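Drinking Water in a Shared Work Room
Student project report, Prurville
Author: Brigitta Haslinger
14 January 2020

1. Why I chose this subject

In our course we had to study one ordinary object and how people use it during a working week. I chose the water dispenser in the work room, because everybody passes it and few people think about it. My question was simple: is it standing in a good place, and is it easy to keep clean?

2. The place

The dispenser stands against the curved brick wall. It is a white model with the big jug turned upside down on the top. Next to it are a tall mirror and a steel trash can, and a little further are the desk with the monitor and two round speakers on the floor with their cables.

The trash can is near, so a used paper cup has only a short way to go. The cables I consider a weak point - water and cables should have more distance between them. The plastic wrapping on the jug is also a question of cleaning, as dust can stay in the wrinkles.

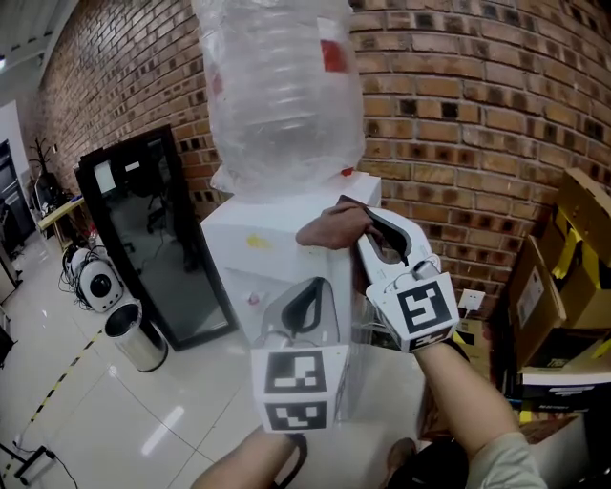 3. What I measured

I asked the users to make a mark on a paper list for each cup they took. In 5 days the list had 93 marks. I know that some persons forgot it, so the true number is probably higher. The busiest time was directly after lunch.

4. Suggestions

The cables should be tied together and moved to the other side of the desk. The front of the dispenser has a small yellow spot, and I suggest to wipe the body with a damp cloth every week. The wrapping should come off before a new jug is put on top.

I also wanted to compare the cost with tap water, but the supplier, Orkar, did not send me the price list in time. I will add this part in March, together with the answers from the second paper list.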